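15th May

Slept badly and was at the office before the heating came on. Made coffee in the small pot and drank it standing by the window. Then I moved the chairs back from the wall so I could get at the floor, as I had been promising Iveta I would do for weeks.

The carpet tiles are wearing better than I expected. When we took the place over from Oravec in November I wanted them all out, and Branislav said to leave them alone until the money was there. He was right about that. The color hides nearly everything, all those flecks of gray and slate, and the joins only show if you go looking for them. I vacuumed twice, once in each direction.
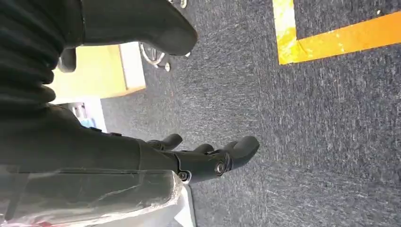
A tile by the door had lifted at one corner and I pressed it down with double-sided tape. It will want proper glue before the summer. I wrote that on the list under the blinds and the tap.

After that the cash. Branislav had been putting it off and so had I. He thinks we should stop taking notes altogether and have everyone pay by card, and I think the older customers would simply stop coming. We had the same talk we always have and got nowhere. The box with the partitions is a good thing to have, whatever he says. Before that it was all in envelopes, and one of them spent most of the winter inside the Gretell catalog.

The new rule is that slips stay in the front and notes go in the back, and nothing gets put down loose on the table and left there. I said this to him and to Iveta both. She wrote it on a card and then could not find the tape, because I had it by the door.

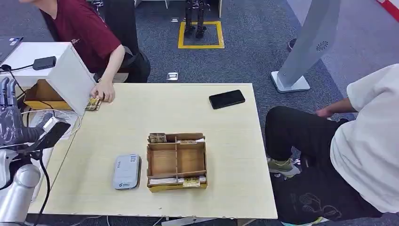
The table this morning, phone and all.

My book said 121 and the slips said 82, so I went back through them after lunch. The difference was the Josier order, which I had entered on the wrong page. Fixed it in pencil — I will ink it when Iveta has looked.

The front edge of the table is chipped and catches on my sleeve. Sandpaper would do it. I keep thinking a new table would be nicer, but there is nothing wrong with this one apart from the edge, and the pale wood suits the room.

Rang Gakus about the shelf brackets and was told to ring again. Rain on the walk home, not much of it. Soup and bread for supper. Iveta called to say she had found her umbrella at her sister's, so I can stop looking for it here. Bed early, I hope. Glue, sandpaper and stamps tomorrow.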